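Saturday at the Wasero open day

I only meant to stay an hour, but the doors opened at ten and I was still wandering the second floor at lunchtime. Coffee was free, the line for it was not short, and Stellan Solheim waved me past it to the play food table — my favorite stop of the day!

The carrot won me over right away, with its pale green, felt-like leaves sticking out in a tuft. There's a bright yellow lemon too, and a wide light-blue bowl for the lot. I want that scuffed dark wood tabletop for my own kitchen.

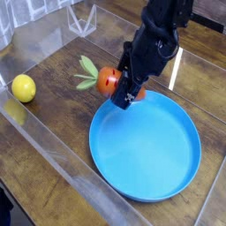
Upstairs at Navik

Blažena Ševčík had the fabric room, with nearly 1,000 swatches in drawers. I went home with 2 of them and sore feet.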